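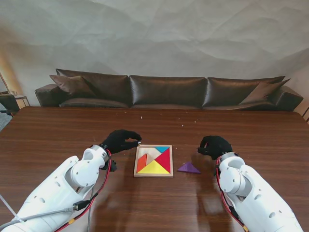

According to Elínborg Nørgaard, the arms are the easy part of the order. The quote for them arrived within a day and has not changed. What keeps moving is everything that goes on the ends of them, under them and behind them, and she told a planning meeting in June that she would not sign for any of it until the spare parts had a line of their own.

Harnitz, which packs and repairs wooden toys and puzzles, plans to add two-armed tabletop stations at its Katona site next spring. The first order would be for four stations. A second order, for the rest of the 12 benches on the floor, depends on how the first group holds up over the winter and on whether the company can find the money in the same budget year.

The work the stations are meant for is small and fiddly. Flat wooden shapes have to be picked up from a tabletop, turned the right way and set into a tray with a raised border. A tangram is the test piece the company has settled on. The large triangles fill most of the square, and the small gaps left over are where a hand has to be accurate. A triangle lying flat beside the tray gives the fingers very little to hold.

That is why the hands now take up more of the budget discussion than the arms do. Harnitz has been comparing gloved hands with fingers against a simpler two-jaw gripper. The gripper is cheaper and has fewer parts to wear out. The hand can be used on more of the catalog without a change of tooling, and the catalog changes every season.

Gloves are a running cost. The supplier, Morimora, lists a replacement set at $1,269 per station, fitted, with fingertip sensors included. The company had first entered gloves as a one-time purchase. They have since been moved to consumables, along with cables and connectors, and the spring plan assumes that each station will need a new set during its first year.

Nørgaard has asked for that assumption to be checked against hours of use. Wear depends on what the hands are touching, she said, and painted wood with square edges is harder on a glove than most of what the supplier tests with. Morimora has agreed to share its own wear records before the order is placed. They had not arrived when this item was written.

Cables are the other open question. Harnitz wants any run along the outside of an arm to be replaceable by its own staff, with ordinary tools, without sending the arm back. Morimora's standard service plan treats the cables as part of the arm. A version of the plan that leaves them out would cost less each month, but the company would have to stock spares and train at least one person on each shift to change them.

Software is a smaller item than expected. The stations would run on Ganumley, which Harnitz already uses for its labeling line, and the existing license can be extended to cover them. Setup time is not included. The site has put aside around two weeks per station for it, and the plan does not count on any output from a bench during that time.

Furniture and lighting were added late. Glossy tabletops throw back the light from overhead lamps, and the company's engineers would like a matte surface on the production benches, with a plain backdrop behind each one. The maintenance budget will pay for both. New power outlets will come out of the building budget, where they have to compete with a roof repair that has already been put off once.

Several things are still missing from the plan. There is no figure for insurance. Floor space has been marked out for the first four stations but not for the others, and the aisle on the loading side may be too narrow if the arms are mounted at the front corners of the table as they are now. Moving the mounts to the sides would open up the aisle, at the price of some reach in the middle of the bench.

Leasing was considered and has not been ruled out. Under the lease Morimora offered, worn hands would be swapped at no charge, but Harnitz could not change the mounts or the tabletop without written approval. The production team objected to that clause. The finance office prefers the lease for its steady monthly cost and has asked for revised terms.

No jobs at Katona are being cut under the plan, the company said. People now working at the benches where the first stations will go are to be moved to inspection and repair, and they will be offered the setup training first.

The revised quote is expected before the fall budget review. If it is approved, the first order goes out the same month, with delivery to the Katona loading dock and installation starting at the benches nearest the east wall.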